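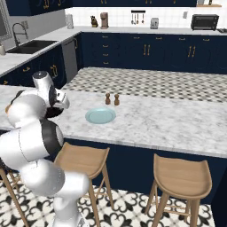 3.2 Surface pattern and the judged cleanliness of kitchen counters

Earlier work on household cleaning has measured what is left on a counter after wiping, and has paid less attention to how people decide that a counter needs wiping at all. We treated that decision as a visual one. A pale surface with a faint pattern may hide small marks that would stand out on a plain surface of the same lightness. The island countertop in Figure 3, white marble with soft gray veining over a dark navy base, belongs to the class we coded as "light, low-contrast pattern." Base color was recorded separately and did not enter the class assignment.

Figure 3. Kitchen island with a countertop of the light, low-contrast pattern class.

Participants were 116 adults recruited in Jeddale and Trutska. Each person rated 60 test panels on a seven-point scale from "clean" to "needs wiping now." Panels were lit from overhead and viewed from a standing position. Marks were made with diluted coffee, flour paste, or cooking oil, applied through a stencil so that the marked area stayed the same across classes. Order was randomized within each sitting, and a sitting ended after 40 minutes whether or not the set was complete. Unfinished sets were resumed in a second sitting. The rating sheet was adapted from Sarmiento's earlier form, with the item on odor removed.

Coffee marks on veined panels were rated closer to "clean" than the same marks on plain white panels. The difference was smaller for flour paste and absent for oil, which raters seemed to detect by gloss and not by color. Vein direction had no clear effect. Kazlauskienė suggested that raters who cook daily might respond differently, but splitting the sample by cooking frequency left the pattern of results unchanged.

A further 981 free-text comments were collected with the ratings. These were coded by two readers using the Llorente scheme, and disagreements were settled by discussion. Comments on veined panels often mentioned having to lean in or tilt the head before deciding. The coding rules and the full wording of the rating sheet are given in Appendix B.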